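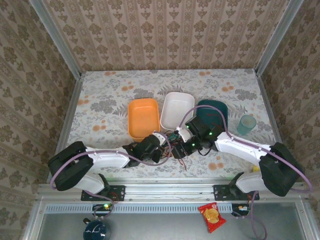
Two-armed sorting bench takes shape at Skokadow workshop

News > Local > Makers

January | By the Skokadow news desk

Print this page | E-mail this story

Members of the Skokadow shared workshop are building a two-armed robot bench to sort small electrical parts into trays.

The project, named Girus, has a pair of white-and-black arms fixed to an aluminium rail along the front of a table. Orange, white and teal trays stand at the back, and the booth is lined with patterned wallpaper.

The group has spent 13 weeks on the build and put the cost so far at 147 pounds a member. The first job is picking up tangled wiring — harder for a gripper than a solid block, as the wires bend and catch on one another.

Members plan to record 3,000 practice runs before the arms are left to work unaided. A second bench will go to the Sorusari repair club if the first does well.

The workshop on Farías Lane is open to visitors from 4 pm.

Print this page | E-mail this story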